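Print this article | E-mail this article

3. Suture Supply and Stock Control in the Participating Hospitals

3.1 Background

Suture material is among the least expensive items used in an operating room and among the hardest to keep track of. A single department may hold several hundred product codes, which differ by thread type, thread thickness, needle shape, needle size and packet length. Many of these codes overlap. Earlier work by two of the present authors (Jang and Gil) found that overlap usually grows out of individual surgeon requests that are approved one at a time and never reviewed. Once a code has been added to the shelf list, it tends to remain there after the surgeon who asked for it has moved on.

The four hospitals in this study, referred to by the names of their districts (Drustura, Jinness, Kettunen and Birlow), share a regional purchasing agreement but keep separate storerooms. Each storeroom sets its own reorder points. Prices are fixed under the agreement, so differences in spending between the sites reflect what was ordered and what was discarded. Drustura and Birlow also run day surgery units, and the stock for those units is included in the totals given below.

3.2 Classification of items

Before any comparison could be made, the four shelf lists had to be put into a common form. Local names were of little help. The same product was entered under the maker's name at Kettunen, under the thread type at Jinness, and under a storeroom nickname at Birlow. The research team recorded each item by needle shape, needle point, thread material, thread size and whether the needle and thread were supplied already joined. Items supplied as a joined needle and thread (Figure 1) were treated as one unit of stock. Loose needles and reels were recorded separately and are not included in the waste figures.
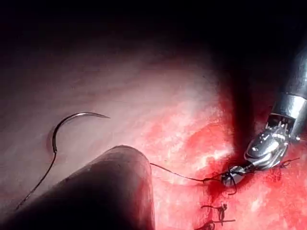 Figure 1. Curved surgical needle with dark suture thread attached.

Two members of the team (Yan and Đinh) classified each item independently, working from the packet label. Where their entries differed, the packet was opened and examined by a third member (Grimshaw), whose decision was final. Most of the disagreements concerned needle point, for which makers use symbols that are not the same from one product range to the next. The full coding sheet is given in Appendix B.

3.3 Measures

Three measures were used. The first was the number of active codes, defined as codes with at least one order in the study year. The second was expired stock, counted at the shelf in July. The third was opened but unused packets. These were collected in marked bins in each operating room and counted at the end of every list. A total of 1365 lists were covered in this way.

Opened but unused packets are difficult to measure well. Staff who know that a bin will be counted may open fewer packets than usual, and some packets will go into general waste out of habit. To limit the first problem, the bins were in place for 25 days before counting began. To limit the second, general waste from 50 lists was also checked by hand. The number of packets found in general waste was small at three of the sites. At Jinness it was large enough that the figures for that hospital should be read as a lower limit.

3.4 Setting of reorder points

Interviews with storeroom staff showed that reorder points were seldom based on recorded use. At Kettunen they had been carried over from an older paper system. At Birlow they were raised after a shortage and had not been lowered again. Only Drustura reviewed its reorder points on a fixed schedule, and it did so for fast-moving items alone, leaving slow-moving codes to be checked when a shelf was cleaned or moved.

Slow-moving codes account for most of the expired stock at all four sites. Packets are sold by the box, and a code used only a few times a year will often expire before the box is finished. Sharing of boxes between hospitals is allowed under the purchasing agreement, but staff at two sites were not aware of this. To allow comparison between storerooms of different size, expired stock is reported in Section 4 per 1000 packets held.

Print this article | E-mail this article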